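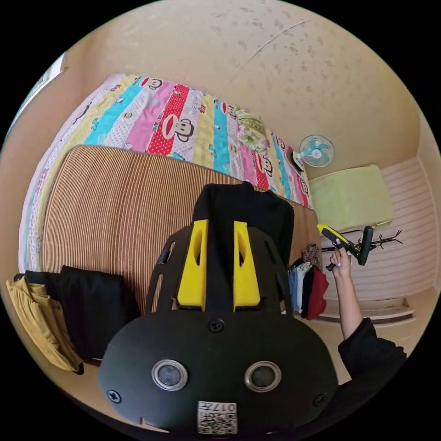 Week 2 – Collecting things, and why games toys sell

Right, last week I rambled on about arcade cabinets and ran out of time, so we'll pick up with the stuff people put on their shelves. I'm talking about figures, plush, key rings, badges, anything with a game character on it that you can't actually play.

My main case is Rorkix, the little green digger from the platform game Hisden. The game did fairly well. The figures did far better, and I still have two of mine (one has lost an arm to my brother's dog). They came in sealed boxes, 16 in the first set, and you had no idea which you'd get. Remember the term for this: blind packaging. It'll come up again when we do trading cards.

Have a think about who is buying. A child wants the character they play as. A grown-up collector wants the full set, preferably unopened, and will moan about a dented corner. Those two shoppers want quite different boxes, and the Hisden people only ever made one! 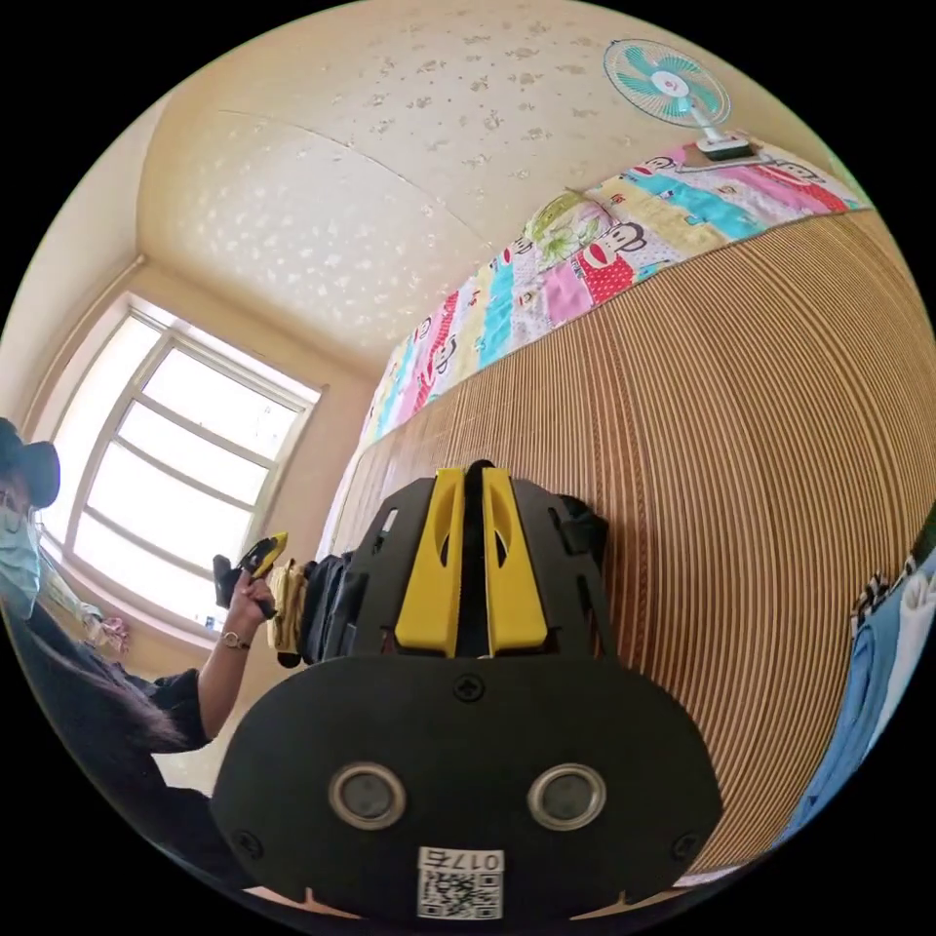 They did try to fix it with the second set, which dropped the sealed boxes and put a clear window in the front. Sales to parents went up and the swapping in playgrounds dried up almost at once. I find that a bit sad, but you can argue with me in the seminar.

Now the shop side. Bensaid, the toy shop I worked in as a student, kept its game figures by the till, at pocket money height. We put 10 out at a time even when the stockroom was full – a thin shelf looks like a popular one. Write that down, it's useful for the essay.
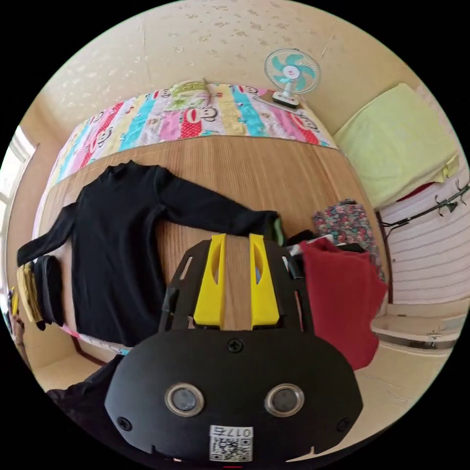 Media and Play course notes, page 49

Before next time, read the Iltis chapter on licensing. It's dry in the middle, so skip the contract tables if you're short of time and go straight to the bit on who approves the paint colours. Bring one game-related object from home as well. It can be as tatty as you like, and a mug counts.

Essays are due in December, title of your own choosing, but please run it past me first. Two people picked the same handheld last year and it made for a long weekend of marking.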